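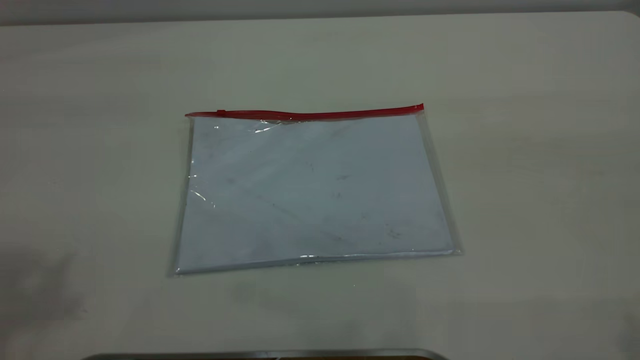
Why Can You See Through Some Things?

Hi, I'm Sum-yee Chiang, and I have a favorite question. I've had it since I was a kid, when I walked straight into my aunt's sliding glass door with a popsicle in my hand (ouch!). How can something be right there, hard enough to bump your nose on, and still let you see the yard on the other side?

Let's start with light. You see a thing when light bounces off it and lands in your eyes. Light comes out of the sun or a lamp, zooms along in a straight line, and keeps going until it hits something. Then it can bounce off, get soaked up, or go right on through. Most things do a mix of all 3.

A brick wall soaks up some light and bounces the rest. None of it gets to the other side, so you can't see who's behind it. We call things like that opaque (say it "oh-PAKE").

A clean window lets nearly all the light pass straight through. The word for that is transparent. Water in a glass is transparent, and so is a clear plastic zipper pouch, the kind you put pencils in. You don't have to open it to find out if your eraser is in there!

Then there are the in-between things, and those are my favorites. Wax paper lets light in but jumbles it up on the way, so you get a glow and a blurry shape. That's translucent. Frosted bathroom windows do it too, thank goodness.

But why does glass let light through at all?

Okay, this part is a little weird. Everything is made of teeny tiny bits called atoms, and atoms are picky about which light they'll soak up. The atoms in glass just don't grab the kind of light our eyes can see, so it travels on through. They do grab some of the light we can't see, like a lot of the ultraviolet light that gives you a sunburn.

So why is snow white?

My nephew asked me this one January and I had to go think about it. Ice is clear, and snow is made of ice, so shouldn't a snowbank be clear? The trouble is all those edges. Every time light goes from air into ice or back out again, a bit of it bounces. One ice cube only has a few sides. A snowbank has so many little crystals that the light bounces every which way, and all that mixed-up light looks white to us. Sugar works the same way, and so does salt.

Try it yourself

You need a flashlight, a dark room and a pile of stuff from around the house. I like a sock, a sheet of paper, a plastic bag, a leaf and a slice of cucumber. Before you switch on the light, guess which pile each one belongs in: opaque, translucent or transparent. Then shine the flashlight at each one with a wall behind it and look at the shadow.

Now put 2 drops of cooking oil on the paper, rub them in and shine the light again. What changed? Try holding up 2 sheets together, or fold the plastic bag over and over and see how many layers it takes before the wall goes dim. I got to 11 before I ran out of bag.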